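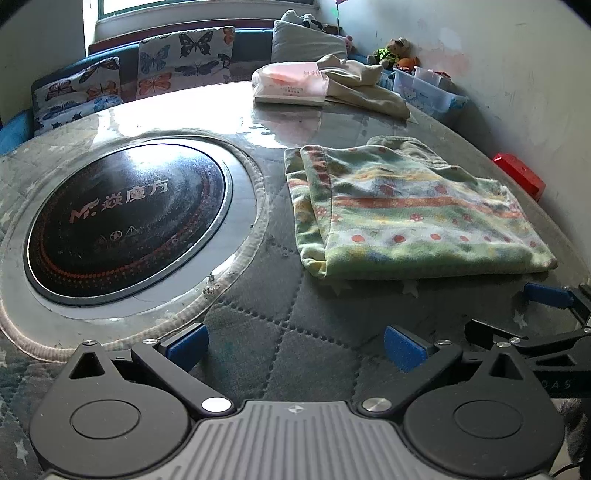 4.3 自助借还终端的初次设置

本节适用于安装了Vuranden流通模块的图书馆与博物馆资料室。开始之前，应已完成第4.2节的网络配置，并持有管理员账号。借还终端与馆员工作站共用同一套读者数据，设置期间请勿在工作站上执行批量导入。

所需资料

馆代码（由系统管理员分配，最长9位）
读者证条码规则
本馆借阅规则表
收据打印纸一卷

4.3.1 登记终端

1. 接通终端电源，等待屏幕显示登录界面。
2. 以管理员身份登录，进入“系统”＞“设备”＞“新增”。
3. 在“设备名称”栏输入名称。名称只能使用字母、数字和连字符，保存后不可修改。
4. 在“馆代码”栏输入本馆代码，区分大小写。
5. 在“服务端口”栏输入859。如本馆防火墙使用其他端口，以网络管理员提供的数值为准，并在服务器端作相同修改。
6. 点按“测试连接”。状态栏显示“已连接”后，点按“保存”。

注意：若状态栏显示“错误81”，表示馆代码与服务器记录不一致。请核对后重新输入，不要重复新增设备，否则同一终端会占用两个许可。

4.3.2 设定条码规则

1. 进入“流通”＞“条码”。
2. 分别设定读者证与馆藏条码的前缀及长度。两者前缀不得相同。
3. 如馆内仍有旧版读者证，勾选“兼容旧格式”，并填写旧证的长度。
4. 扫描一张读者证和一件馆藏，确认屏幕上的类别判断正确。
5. 点按“保存”。

说明：博物馆资料室的藏品编号常含斜线或句点。终端默认忽略这些符号。需要保留时，应取消勾选“清理特殊字符”，再重复第4步。

4.3.3 套用借阅规则

1. 进入“流通”＞“规则”，选择“从服务器下载”。
2. 下载时间约100秒，其间终端不响应触控。
3. 逐项核对读者类别、可借册数、借期和续借次数。
4. 对仅供馆内阅览的资料，将“自助借出”设为“禁止”。特藏、手稿及展览用书应归入此类。
5. 点按“启用”。

小心：规则启用后立即生效，终端不提供撤销功能。如需恢复原规则，须在馆员工作站上重新发布上一版本，再从终端下载。

4.3.4 收据与读者隐私

1. 打开打印机盖，放入纸卷，感热面朝向打印头，合盖。
2. 进入“输出”＞“收据”，选择“打印”、“电子邮件”或“由读者选择”。
3. 将“姓名显示”设为“隐藏”。收据上只保留证号末几位。
4. 设定无操作自动退出的时间。终端靠近出入口时，宜选用最短的一档。
5. 打印测试页，检查馆名、日期和归还期限是否完整。

4.3.5 验收

1. 用测试读者证借出一件馆藏，在馆员工作站上确认借出记录。
2. 在终端上归还同一件馆藏，确认状态变为“在架”或“待上架”。
3. 拔下网线，再次借出。终端应显示“离线模式”，并将记录暂存于本机。
4. 接回网线，确认暂存记录已上传，“待传记录”一栏归零。
5. 删除测试读者证产生的全部记录。

注意：离线模式不检查预约和逾期情况。恢复连接后，如上传报告中出现冲突，由流通部门逐条处理，终端本身不会通知读者。

验收结果填入附录B的表格，由安装人员和馆方各签一份。远程协助请联系Arnavine技术支持，并提供设备名称、馆代码和上传报告的编号。

本节修订：Boglárka Lengyel
审核：Ismael Paiva
修订日期：11/09/2022

下一节：4.4 预约取书架的设置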